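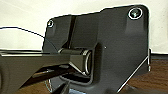
Dark grey bracket plate, matte finish

Craft Room Tips: Stamps, Ink Pads and Sticky Fingers
2022-12-02

Print this page | E-mail to a friend

Filed under: Papercraft > Tidying & Care

Hello again, my lovelies! I've had a proper sort-out in the craft room this week (it only took me since April to get round to it) and I've picked up so many little tricks along the way that I had to write them all down for you before I forget.

First up, clear stamps that won't stick to the block any more. Mine were hopeless! A drop of washing-up liquid in lukewarm water, a gentle rub with your fingertips, then leave them face up on a tea towel till they're dry. Don't use kitchen roll, it leaves fluff all over the back and you'll be cross with yourself.

Ink pads live upside down in my house. Ulises Betancur at the Noltgate card club got me on to that and I won't go back – the ink sits near the surface and you get a lovely even print. If a pad has gone patchy, re-ink it with 14 drops, spread them with the back of an old teaspoon and leave it overnight. I know you'll want to try it straight away. Leave it!

Now, glue. My Jinddale tape runner kept clogging, so I wound it back two turns with a pencil and wiped the tip with a baby wipe, and off it went again. For wet glue I stand the bottle on its head in an egg cup with a bit of damp sponge in the bottom. Change the sponge when it starts to whiff (ask me how I know).

Card scraps! I was keeping everything, and I mean everything. Now anything narrower than two fingers goes in the recycling and the rest gets filed by colour in old envelopes. I ended up with 18 envelopes, and a shocking number of greens, so expect a lot of Christmas trees from me this month.

Last one – if your trimmer is leaving a furry edge, run the blade through a folded piece of kitchen foil a few times before you buy a new one. It bought my old Diltalis a bit more life, though I do have a fresh blade on order.

Let me know how you get on with the glue sponge, and send me your scrap cards, I love seeing them!

Related tips
Getting glitter out of a carpet
Nieminen punches: how to sharpen them at home
Storing 12 x 12 paper without curled corners
What to do with dried-up felt tips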